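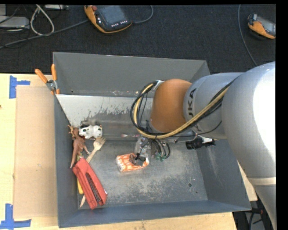
Home Guides Parts Contact
Search this manual Go

4. Setting up the stock bin

Read section 3 before you start. The Rernley bin is metal with sloping walls, and it is heavier than it looks. Two people should lift it.

4.1 Placing the bin

1. Clear the tabletop and wipe it down. Grit under the bin will scratch a wooden top.
2. Lift the bin by the rim and lower it onto the middle of the table.
3. Check that it sits flat. If it rocks, level the table legs. Do not wedge the bin with cardboard.
4. Leave 12 inches of free tabletop on the side you load from.

CAUTION: Keep fingers out from under the base when lowering the bin.

4.2 Loading packages

1. Remove outer cartons, staples and loose tape.
2. Lay soft packages flat on the floor of the bin. Crinkled wrappers are fine. Torn ones go back to stock.
3. Put in small or thin items last so they stay within reach.
4. Stop when the load reaches the lower edge of the slope. The load limit is 38 pounds.

Note: Items slide down the walls and collect along one side. Spread them out again between loads.

CAUTION: Do not load glass or open liquids.

4.3 Cleaning

1. Empty the bin completely.
2. Wipe the walls with a damp cloth and mild soap, working from the rim down.
3. Dry the corners before reloading.

Replacement bins are ordered from Donbridge under part number 1119. For a bent rim, write to Caroline Rweyemamu in the parts office and include the date of purchase.

Revised 2021-09-14

Share 3 Comments 0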